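Keeping sample tubes and small lab bottles in order at the home workbench
July 4, 2025 | by the Sibiya workshop page
89 shares | 6 comments

Since I started to test garden soil and well water at home, my bench is full of small tubes, swabs and bottles of reagent. Some habits from bigger laboratories work very well also in a spare room.

Write the label before you fill the tube. A full tube is slippery and the pen does not hold on it. I use a pencil on paper tape, and I turn the end of the tape under, so it comes off easily later.

Give every sample a number and keep the numbers in one notebook. My notebook began with 1657, which was the last number of the old one from Koltlow. Do not start again from one each year – you will mix old samples with new ones.

Store the test kits in the door of a small refrigerator only if the leaflet allows it. The door gets warm each time you open it. Mine stand on the middle shelf, in a shallow box, with the oldest at the front.
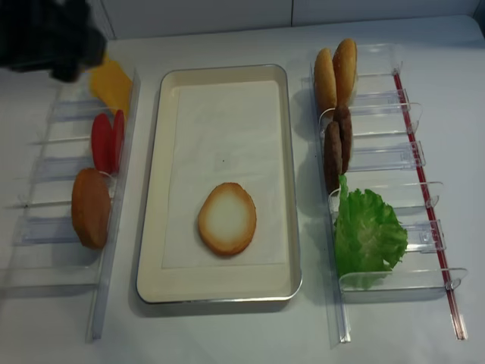
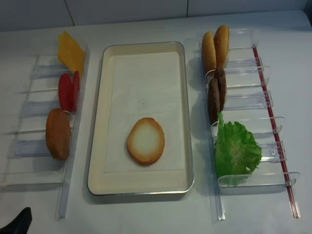
For rinsing I keep one bottle of distilled water and nothing else goes in it. Tap water leaves a white film on glass, and in Brendik, where we live, the water is very hard. Rinse two times, then let the glass dry upside down on a clean cloth.

If you use a pipette of 1000 microliters, press the button slowly and let it go slowly. When it jumps back, liquid can go up inside the body, and then you must take it apart. Keep it standing up between uses – never lay it down with liquid in the tip.

Wipe the bench before the work and again after it. Food and drinks stay in another room.

In August I check all the dates on the bottles and make a list of what is too old. Old reagents do not go into the sink. Our collection point in Stultitz takes them in closed bottles with the label still on, so I leave the original label even when it is ugly.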